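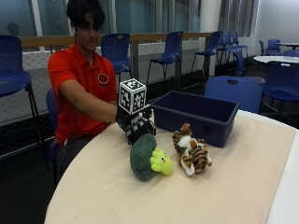 Plush pick and place, first 400 episodes done

prerk_maddie
Reply 1
Our pick-and-place set passed 400 episodes in January and I'm so happy with it! Glove with the marker cube on the back of the hand, soft toys, navy bin, round table. We keep each take under 14 seconds and change the starting layout every time. My question is about hesitations – do you keep them or throw them out?

Plustside
Reply 2
Throw them out. I trained on a set with 30 slow ones left in and the policy learned to hover.

prerk_maddie
Reply 3
Ooh, see, I'd keep a few.
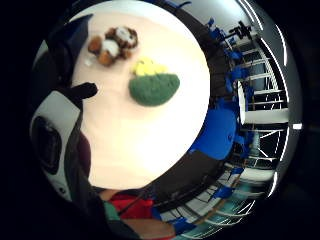 Plush is squishy and the good grip spot moves depending on how the toy is lying, so a short pause before closing the fingers is real information (to me anyway). I'd only cut the ones where the hand wanders off.

Plustside
Reply 4
Disagree. If the pause depends on something the camera can't see, the model just copies the pause.

Madhu Dixit
Reply 5
Tag them and train both ways? We did that in Pulunden with 13 objects. Keeping the pauses helped on soft things and hurt on boxes.

prerk_maddie
Reply 6
Love this, tagging tonight! Will post both curves.

Plustside
Reply 7
Fine, but use the same seed for both runs.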